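Folding arms at Tirnden: your questions, answered as far as we can

Tirnden has been talking about automated garment handling at the Korholm laundry for months, and most of what's been said has come from people who don't fold. This page collects what members have asked the delegates since the trial was announced. Where we don't know, we say so. We'll add to it when the company gives us something in writing.

What exactly is being trialled?

Two robot arms with two-fingered grippers, supplied by Kuvix, meant to pick up soft garments, flatten them and fold them. Sportswear first: shorts, singlets, club tops. Towels and sheets already go through the flatwork folder and aren't part of this.

Why is picking up a pair of shorts such a big deal for a machine?

Ask anyone on the finishing table and they'll tell you they don't think about it. You grab the waistband, give it a shake, and your hands sort out which way is out. A gripper gets one pinch of cloth at a time. If the garment is part inside out, with the white side showing and the ribbed trim going off in different directions, the machine has to choose where to pinch, and a bad choice means starting over. 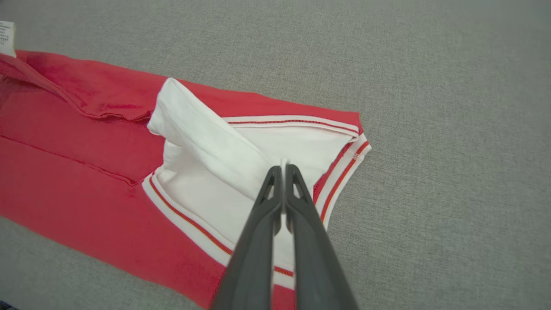

Macarena Paredes
Workplace delegate, finishing section, Korholm

Does it work?

Sometimes. The company's slide said 3516 garments had been folded "successfully" during development. We asked what counted as successful and how many tries each one took, and we're still waiting. We also asked whether a person had put each garment down for the arms and taken it away afterwards. The answer was that loading is "outside the scope of the measure". On our floor, loading is a fair chunk of the job.

Is it faster than we are?

Not on anything we've been shown. Kuvix says speed will come with more training. It may. We'd like to see a full shift on unsorted work before anybody rewrites a roster around it, including the damp stuff, the tangled drawstrings and the under-eights kit that comes in with half a paddock in it.

Are jobs going?

The manager's line is that no permanent position will be lost "as a direct result of the trial". Read that slowly. It says nothing about casuals, about hours, or about what happens once the trial stops being called a trial. We've asked for the same promise with the words "direct" and "trial" taken out. No reply so far.

What will the work be like for the people beside the arms?

This is the question we'd spend the most time on. From what's been described, one person would feed garments in, watch for bad grips, straighten things out and pull the misfolds. It's lighter on the shoulders, and we won't pretend that doesn't matter to people who've done this for 20 years. It's also dull in a new way. You can't set your own pace, and you can't chat to the person across the table because that person isn't there any more.

Look at how much gear goes into one pair of red shorts: an arm on each side, a gripper on each end, a small camera on top of each gripper.
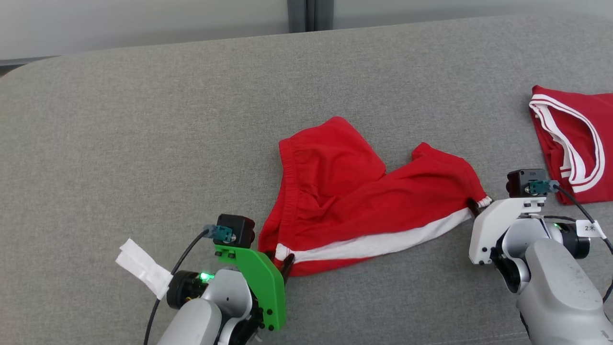
Photo: Sverre Wallin / Tirnden staff newsletter

What are the cameras recording?

We're told the cameras on the arms are there so the system can see the cloth. Fine. But a camera pointed at cloth will also catch the hands of whoever reaches in to fix it, and we want to know where that footage goes, who keeps it and for how long. The privacy notice we were handed covers the security cameras at the front gate and nothing else.

Will I be asked to teach it?

Probably. Kuvix wants experienced staff to steer the arms through folds so the software has something to copy. Volunteers only at this stage. Our advice is to ask these before you say yes:

- Is it paid at your normal rate or the training rate?
- Can you go back to your old spot afterwards?
- Who owns the recordings of your work?
- Does time spent on it count toward your usual tally? (In the first draft it didn't.)

Is it safe to stand next to?

There's meant to be a risk assessment. We've seen a template with the Alcaraz site's name still on it, and Alcaraz doesn't do finishing. Until we see one written for Korholm, don't reach between the arms while they're powered, whoever tells you it's all right. You're entitled to refuse.

Who asked for this?

Head office. Nobody on the finishing table was consulted before the contract was signed, and the enterprise agreement says major changes need consultation beforehand. The company says a trial isn't a major change. We've put the opposite view in writing.

What would make you support it?

Start with the jobs we'd happily hand over. Soiled sorting wrecks people's hands and is the part everyone tries to dodge. We raised it at the briefing and were told it's "too variable", so the robot gets the clean red shorts and we keep the other end. If that changes, so might our opinion.

When will we hear more?

The next meeting with management is in December, 8 am in the lunch room. Night shift can send questions through Nuria Cabello.

Comments (4)

Trinidad Cifuentes
I did a morning on the steering. It's fiddly and my neck was sore, but I was treated well and paid normal rate. Get it in writing though, I only had it verbally.

Emiliano Barrios
We were promised the flatwork folder would mean more time for quality checks. It meant 200 more sheets on the trolley. Just saying.

nightshift_k
Is anyone going to ask what happens when it breaks down at 3 am and there's no tech on site?

Macarena Paredes
@nightshift_k Added to the list for December. Currently the plan is "call the supplier".

Related

Reading your roster notice: what has to be in it
Heat in the finishing section: when you can stop work
Casual conversion at Tirnden, step by step
Minutes of the last Korholm delegates' meeting

Contact the delegates: noticeboard outside the lunch room, or any delegate on shift | © Korholm Delegates' Group | Back to top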